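**Camano Street Residents' Association — minutes, February**

Meeting opened at 7:10 in the evening. Minutes taken by Poul Grímsdóttir.

**1. Minutes of last meeting**

Approved with one correction: the broken lamp is at the Lenier entrance, not at the Kvaran entrance.

**2. Bicycle room**

The room has 70 places and all of them are taken. Several bicycles have flat tires and were not moved since summer. It was agreed to put a paper tag on every bicycle. Owners have 8 weeks to remove the tag. Bicycles which still have the tag after this time will go to the storage under the Kvaran stairs.

One resident asked that children's bicycles are not tagged. This was discussed for a long time and was not accepted — a tag is easy to remove.
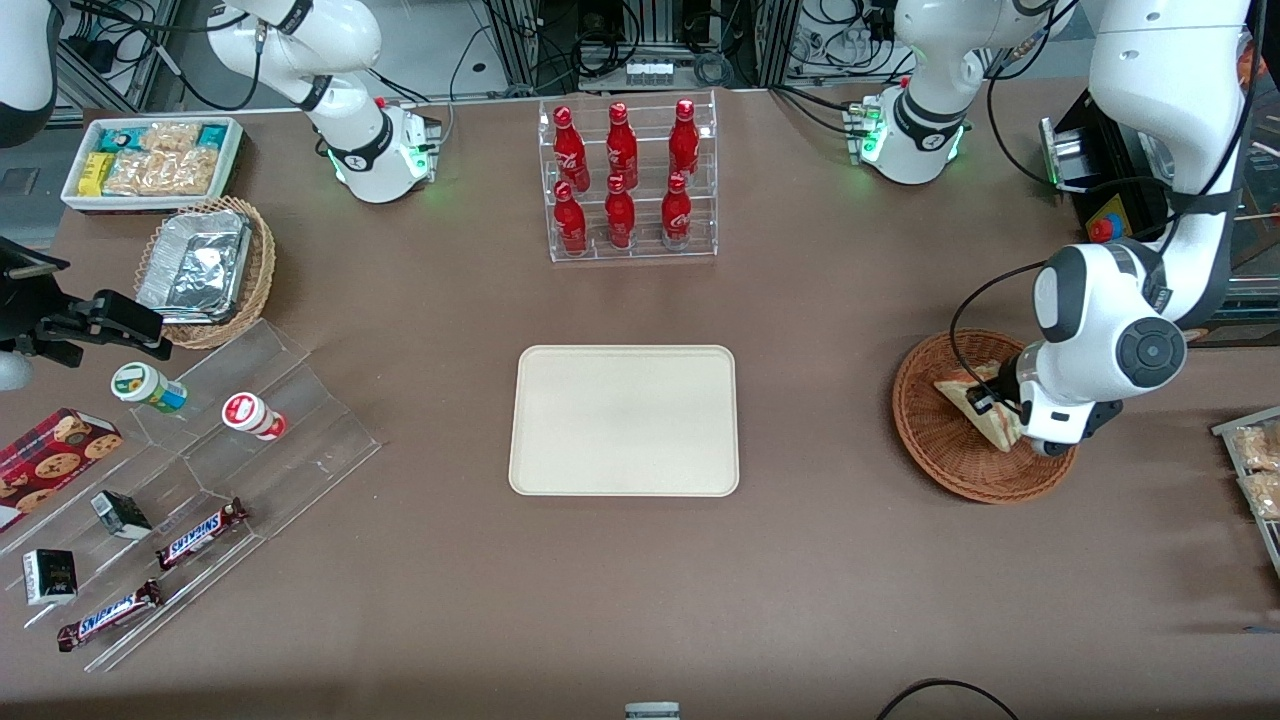 Who pays for the new lock on the bicycle room?

The association pays for the lock and for one key per apartment. An extra key is paid by the resident who orders it.

**3. Stair cleaning**

Fokarico sent a new offer. The price stays the same, but windows on the landings are no more included. The meeting did not like this. Poul will write to them and ask for the price with windows, twice a year. Decision is moved to next meeting.

**4. Garden**

Up to $1,000 may be used for soil and for repair of the low wall. The pear tree stays. The neighbor on the Lenier side offered to cut the branches which hang over his roof, and the meeting thanks him for this.

**5. Other matters**

- Noise from the ventilation on the top floor — still there, mostly at night.
- Please do not leave cardboard beside the bins.
- The list of names at the door is old. Send changes to Poul.

Meeting closed at 8:35.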